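Notebook, Tuesday, late afternoon

Chore of the week is clearing a table. Cauã Nogueira says a child of six can do it, which is true of the clearing and less true of the remembering to.

Gunano policy, retrained over the weekend on 592 demos. Ran 40 trials on the Prarkby mugs: 30 good, by our generous definition of good (mug ends up in the bin, handle still attached). Spoons remain a philosophical matter. It closes on the air beside the spoon and carries the air to the bin with great care. 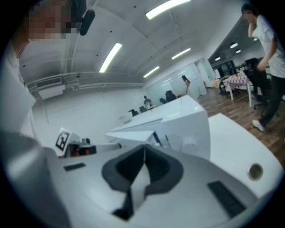
Cloths are worse. Of the 283 folding demos from June, I'd keep maybe half – the rest are me changing my mind at the second corner, and the policy has learned to change its mind too. Very faithful student.

Seixas want to know if it can do a whole kitchen by fall. Told them it can do a mug. They asked which mug.

To do:
– re-record spoons, slower approach, same grip every time
– throw out the bad folds before the next run
– ask Gadska about softer finger pads
– wash up the test mugs (by hand, again, my turn)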